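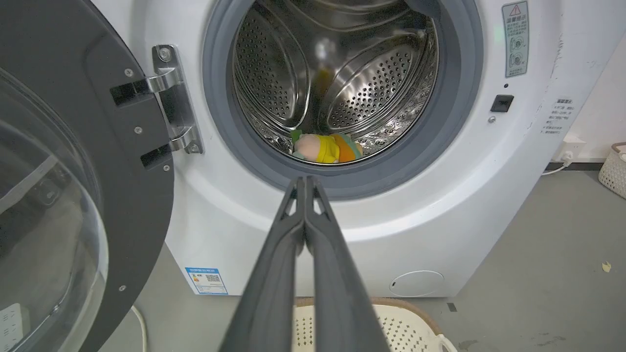

A reader wrote in to say that the Rasard toy swap is the only place in town where a child can walk in with a jigsaw and walk out with a castle, and she hopes it goes on forever. It looks as if it will, for a while at least! The swap moves on Friday, 7th June, from its chilly old hall into the former Fisent shoe store on Rowlands Street, with a proper front window and (at long last) parking at the back.

More than 2000 toys have changed hands there since January, and 82 families are now signed up, many of them driving over from Pravham on a Saturday morning and staying for coffee.

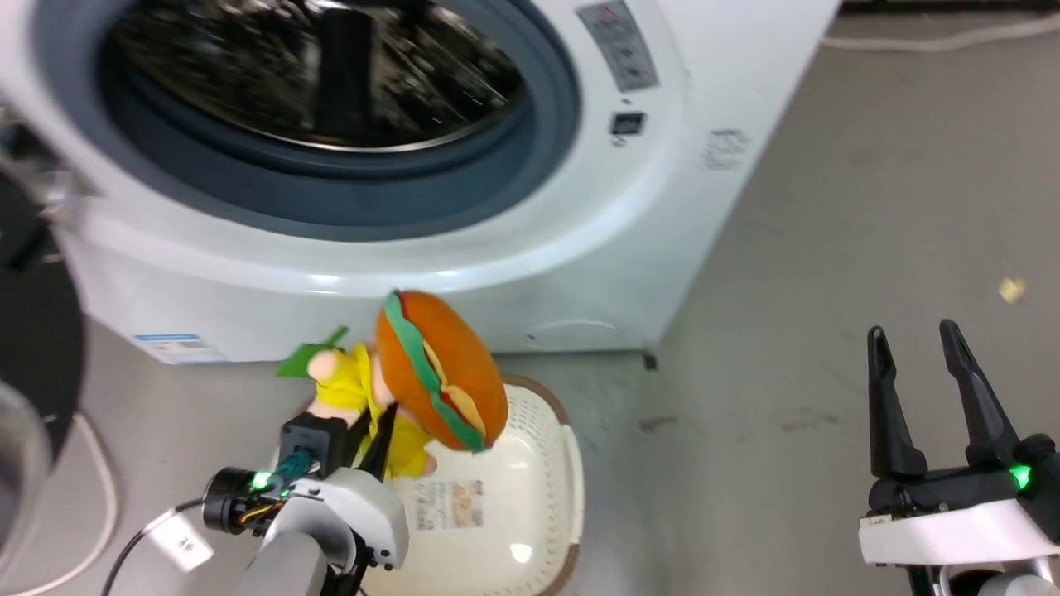
The rules stay much as they were, so bring up to 3 toys per child and take the same number home. Soft toys should be washed and fully dry before they come in, and games need all their pieces, or at least a note in the box saying what's missing. Joining is still free, and doors open at nine. 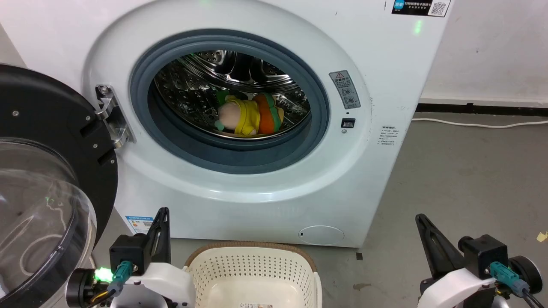

A plush toy in the drum of a front-loading washing machine. Soft toys are welcome at the new Rowlands Street swap.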